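Compte rendu de la réunion mensuelle de l'association Urkari - décembre

La réunion s'ouvre à 18 h 30, un peu tard comme souvent, le temps que chacun trouve une chaise et finisse les salutations. Le compte rendu précédent est adopté sans remarque.

1. Les gobelets et le tri des boissons

On reprend la question laissée en suspens la dernière fois : comment ranger les petites bouteilles et les canettes sur les tables blanches pendant les après-midi d'accueil. La proposition est simple et plaît à tout le monde, un gobelet en carton gris pour les petites bouteilles, un gobelet jaune pour le reste, posés côte à côte au fond de la table.

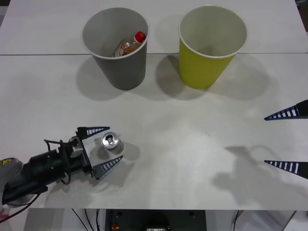
Les deux gobelets en place, la petite bouteille à bouchon rouge dans le gris, la canette debout plus à gauche.

Il nous reste 141 gobelets de la commande passée chez Tenow, et l'assemblée est d'avis de les utiliser avant d'en racheter. Quelqu'un demande si un gobelet en carton tient bien debout avec une bouteille penchée dedans. La discussion est longue et fort aimable, et l'on convient d'en reparler après quelques essais.

2. Les tables

Les deux tables blanches resteront accolées, ce qui donne une belle surface et évite de tout déplacer à chaque fois. On rappelle à tous, avec beaucoup d'affection, qu'un coup de chiffon en fin de journée ne coûte rien.

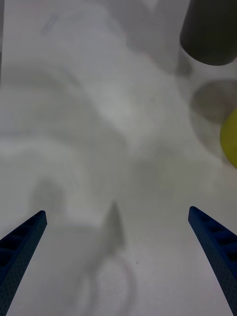
Pour le chiffon, justement, il y en a désormais dans le tiroir du bas, avec le produit habituel. Le devis de Vrabec pour deux tables supplémentaires s'élève à 300 euros. L'assemblée le trouve raisonnable mais préfère attendre le printemps - les finances le permettraient, mais la place manque encore dans la salle du fond.

3. Les canettes

Une longue parenthèse, bien sympathique, sur les canettes : faut-il les laisser debout ou les coucher avant de les ranger ? Les avis sont partagés. Couchées, elles roulent, debout, elles se renversent au moindre coup de coude. Aucune règle n'est votée, chacun fera à son idée.
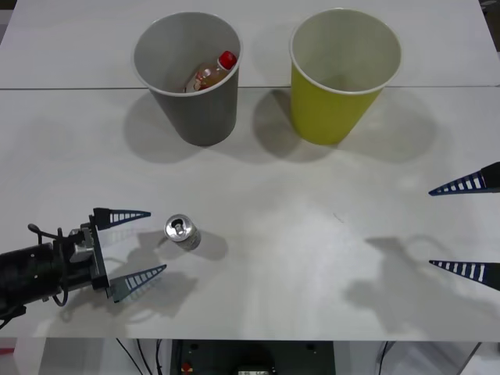
Canette couchée sur la table, gobelet jaune encore vide.

4. Divers

La collecte avec Serby a rapporté 76 euros, merci à toutes les personnes qui ont donné un coup de main. La prochaine réunion se tiendra en janvier, à la même heure, et les gâteaux sont les bienvenus.

Séance levée à 20 h.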